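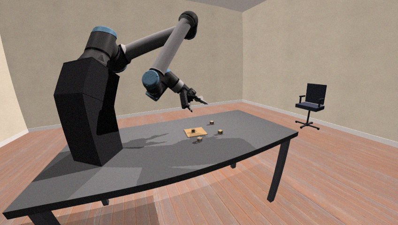

Sim bench with the arm on its pedestal, board and four blocks.

Workshop tips: block stacking in sim, the software side

Quick list, mostly for whoever picks up the Tetdale scripts after me. Will tidy later.

Planner first, grasp second. If the arm can't find a path to a spot above the board, no amount of gripper tuning helps. Check the hover pose by itself.

Hover pose. Keep it up and to the pedestal side of the blocks, jaws open. Straight down from there, slow. Coming in low sideways clips the other cubes.

Put the pedestal in the collision model. Obvious, I know. Lost an evening to a forearm going clean through it. Same for the tabletop -- and pad it a little.

Board at an angle? Then read the angle. Don't hard code square-to-table. Sabina's fix: get the board pose once, set the place target in board coordinates, let the transform do the work.

Shadows. The arm throws a big soft one over the middle of the table and a dark one off the pedestal. Color threshold will call that an edge. Use depth for the mask, color only to split the tan tops from the dark sides. Or turn shadows off to debug, then back ON before you save anything. I forget this every time.

Cube sides are darker than the tops, so fit the top face only. Fitting the whole blob drags the center toward the camera.

Seeds. Write the seed in the log. Start with 20 runs, same seed, till they all match, then go to 200 with random starts. Of my last 200, 19 failed, most of them the block behind the board.

Retries -- cap them. Two and then go home. Gwilym had one looping all night.

Joint limits: the elbow rides high on this set up, so give the planner a prefered elbow-up start or it flips half way.

Chair and walls: leave them in the render, take them out of the collision check. Nothing reaches that far and planning gets noticably quicker. Roughly 56 ms saved a call on my old laptop.

Name your config files by task. "final2" is not a name, Caradog.

Next up, gripper force settings, when Nerys sends me her numbers.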